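Search the archive Search Advanced

Last updated: Thursday

Re: [suture-practice] pad order for February

Bushra Ansari wrote:
> Do we reorder the Unero pads or switch to Vetetti? We have 26
> people signed up and the old ones are getting hard to close
> near the corners. Also, are we still using braided thread for
> the first evening?

Bushra,

I would stay with Unero. The Vetetti pads hold a stitch well enough, but the top layer tears if a beginner pulls too hard, and most of that group will be beginners. Irberg quoted me 400 for the full order with shipping. Mykhailiuk was higher and could not promise delivery before the first session.

Yes to braided for the first evening. It knots easily and people can see what they are doing. We can hand out the monofilament in week 2, after everyone has tied a square knot without help.

The supply cupboard code is now 1236 - please don't put it on the sign-up sheet again. If you are short on needle holders, let me know by Thursday and I will bring mine.

Zixuan Meng

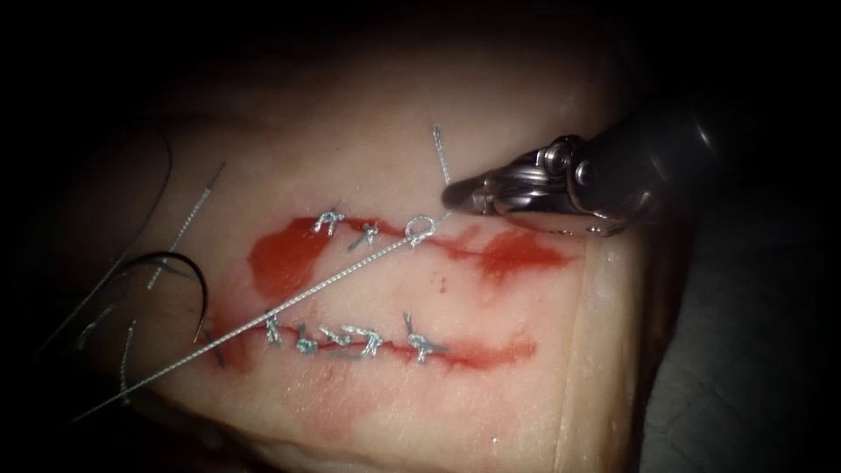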